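**Hiltel Mk 2 or Mk 5? Tub number 1748**

**rearwing_ray**

I've been offered a rolling chassis that the seller calls a Hiltel Mk 5. It comes with no engine, a gearbox case with nothing in it, and most of the front bodywork. The number stamped on the tub is 1748. He has one black and white photo of the car at Grotside wearing number 59, and a folder of invoices from Assefa that cover suspension work.

I always understood that the Mk 5 had the wider rear bulkhead. This one measures the same as the drawing I have for the Mk 2. Everything ahead of the bulkhead looks like Mk 5 to me, including the pickup points for the lower front wishbones.

Does anybody have a record of 1748? The asking price is a Mk 5 price and I'd want to be sure before I go any further.

**pitboard**

Is the stamp on the tub itself or on a riveted plate? The plates got moved around a lot. If it's only on a plate I wouldn't put any weight on it.

**rearwing_ray**

Stamped directly into the tub, left side, next to the fuel filler. There's also an empty pair of rivet holes where a plate would have been.

**K. Leung**

Kuo-hua Leung here, I keep the Hiltel register for the owners' group. 1748 is in the register as a Mk 2. It was delivered without an engine and first raced in the Harklow series. After that my information gets thin. I have a note in pencil that says "rebuilt, Grotside accident" and no date beside it.

The Mk 5 tubs were numbered in their own run and 1748 doesn't fall in it. I'd say you have a Mk 2 that was rebuilt with Mk 5 front suspension. Several owners did that once the parts were available.

**slowhands**

I don't think it's that simple. The factory repaired customer cars and often sent them back to the current spec. If the whole front half was replaced at the works then it left the works as a Mk 5, whatever the number says. That was how the factory billed it too. My uncle had one done that way and the invoice said "convert to Mk 5."

**K. Leung**

An invoice saying "convert" supports what I wrote. You convert a Mk 2. The register goes by the tub number as delivered and lists later work in the notes column. It has been done that way from the start and I'm not going to change it for one car.

**slowhands**

I'm not asking you to change it. I'm saying a buyer should know that the register isn't the only way to look at it. The race organizers at Harklow accept converted cars in the Mk 5 class. I've run against one.

**pitboard**

They accept them if the papers show the work was done in period. A conversion done in somebody's garage years later goes in the open class. So it comes back to the invoices. What do the Assefa ones say?

**rearwing_ray**

I went through the folder again last night. The Assefa invoices are for:

- front uprights, crack tested, one replaced
- lower wishbones, pair, made to pattern
- rear radius rods, straightened
- steering rack, overhaul

The word "Mk" does not appear anywhere. The chassis number is written on only one of them, the one for the rack. The customer name on all of them is K. Lai.

**K. Leung**

That will be Kam-wah Lai. He's in the register as the third owner. I have him holding the car through the period when it ran at Grotside, so the photo fits.

**mrs_apex**

I knew Kam-wah slightly from hillclimbs. He sold all his race cars together to one buyer, with the spares. I remember there were two tubs in that sale and one was badly bent. I would want to know which tub got the number and when.

**rearwing_ray**

That's a worrying thought. Are you saying the number could have been stamped on a spare?

**mrs_apex**

I'm saying I saw two tubs. I have no idea what the second one was. It may have been from a different make altogether. Ask the seller who he bought it from and follow it back from there.

**torsionbar**

Look at the font of the stamping. The Hiltel factory used a set where the 7 has a straight leg and the 4 is closed at the top. Fakes and restamps usually have an open 4. Take a rubbing with soft pencil and thin paper, it shows more than a photo does. Clean the paint off with stripper and don't sand it, you'll lose the edges of the characters.

**pitboard**

Seconding the rubbing. I would disagree on the 4 though. My own Mk 2 has an open 4 and I have its history from the first owner. I think the factory had more than one set of punches.

**torsionbar**

What number is yours? I have looked at a fair few of these and have never seen an open 4 that I believed.

**pitboard**

I'll send you a private message. I don't want the number on an open forum. It has the original plate, the original logbook and the delivery note, so I'm comfortable with it.

**S. Lui**

Hello all. I work on these for a living (Shu-fen Lui, I do mostly tub repairs). The rear bulkhead question can be settled without the number. On the Mk 2 the bulkhead is a single folded sheet. On the Mk 5 it's fabricated from two pieces with a seam that runs across behind the seat. You can feel the seam with your fingers from the cockpit side even under paint.

For the front, look at where the side skins end. If there is a row of rivets going all the way around the tub just ahead of the dash hoop, the front has been grafted on. A factory-built tub of either type has full-length side skins and no row there.

If you have the single-sheet bulkhead and the rivet row, it's a Mk 2 with a Mk 5 front section. That's a bigger job than bolting on front suspension, and it would usually have been done after a heavy front impact. It would match the pencil note about the accident.

**rearwing_ray**

Thank you, that is exactly what I needed. I'm going back to see it and I'll check both.

**slowhands**

And if it was grafted on by the factory after the accident, then I'm back to my first point.

**K. Leung**

And I'm back to mine. It would be listed as a Mk 2, with the repair noted.

**gearlever59**

Only here because of the race number. I used to watch at Grotside and I remember a 59 that was dark with a light stripe on the nose. It retired more often than it finished. I can't say if it was a Hiltel. My brother-in-law Kam-wah Wu has boxes of programs and I could ask him to look for the entry list.

**rearwing_ray**

Yes please. The photo does show a stripe on the nose. I'll pay for postage if he'd rather send copies.

**rearwing_ray**

Went this morning. Results:

1. Bulkhead is a single sheet. No seam.
2. There is a rivet row ahead of the dash hoop, all the way around.
3. Rubbing taken. The 4 is closed and the leg of the 7 is straight.

So it's what Shu-fen described. I told the seller and he wasn't happy. He still says it should be priced as a Mk 5 because of the class it can run in. I offered him a Mk 2 price plus something for the suspension parts, and he wants time to think.

**S. Lui**

Did you get a look at the rivets themselves? The factory used a domed head. If they're flat heads the graft was probably done by an outside shop.

**rearwing_ray**

Mixed. Domed on the left and bottom, flat along the right side.

**S. Lui**

Then the right side has been redone at some point. Budget for having that side apart. Corrosion between the skins is common where a repair has been done twice.

**slowhands**

Domed heads on most of it says factory to me.

**pitboard**

Domed rivets were sold to anybody who wanted them. I have a box of them in my garage.

**gearlever59**

Kam-wah found one program, from an October meeting. Number 59 is down as "Hiltel" with no type given, entrant K. Lai. I have asked him to scan the page. He says there are more boxes in the loft but he won't get to those for a while.

**K. Leung**

Please send me the scan as well. I'll add the entry to the notes for 1748. If there's a class letter next to the entry I would like to see that too.

**rearwing_ray**

Seller came back and we're still apart on price. I'm leaving my offer where it is. Will post again if anything changes.

**mrs_apex**

Did he tell you who he bought it from?

**rearwing_ray**

He bought it from a dealer near Harklow who has since closed. He's looking for the receipt.

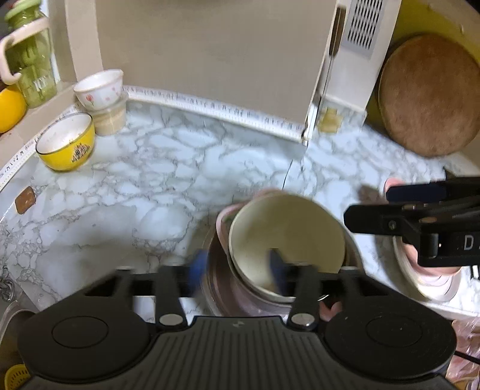 *Cream bowl, pink bowl and the steel pot*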